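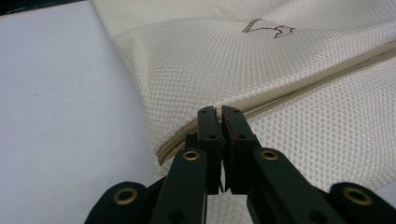 Print this post | E-mail this post

July 11, 2024

The finishing room at Tedville handles nearly 800 mesh covers per shift. Until October the closing step was done by hand: find the end of the zipper, hold the fabric edge, pull, pass it on. It is the job people ask to be moved off, usually with a wrist brace on.

Management has bought a cell from Toivonen to do part of it. The quote lists a cycle time of 21 seconds per cover. A practiced person takes 9. The cell makes up the difference by running through breaks and the night shift, so the comparison on the slide was per day.

Mesh is a poor material to automate. It folds where it likes, and the tape at the end of the zipper creases back on itself. A grip that lands slightly to one side picks up fabric as well as tape. Our operators correct for this by feel and have trouble putting it into words, which made the first training sessions slow.

What changes for staff is mostly the job title. Two closers per line become 2 "cell attendants" – same pay grade, less pulling, more clearing of faults. The Metano scheduling software now assigns their breaks around the cell. I have asked for that to be reversed.

The Gikomby line stays manual for now. Its covers are bulkier and the fixture does not fit them.

Print this post | E-mail this post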